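Wokside

Hi! I'm Yufang Ding, and Wokside is my little catalog of star-forming clouds, put together from backyard telescope nights in Prarden. It has 195 entries so far, one row per cloud, with position, size and my own notes (some are pretty gushy, sorry). Last update: Jul 15, 2023.
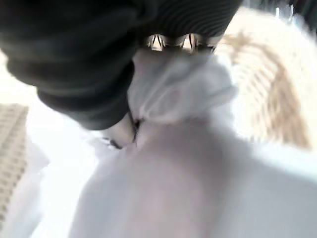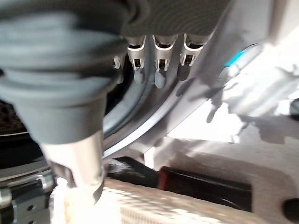 11 shares | 2 comments

Why do some rows have no distance?

I only fill that column in when I've found a published value I trust, and for 22 clouds I'm still reading! Leave those blank if you're plotting. Thịnh Lưu swapped them for zeros in March and got a lovely heap of nebulae sitting right on top of the Sun.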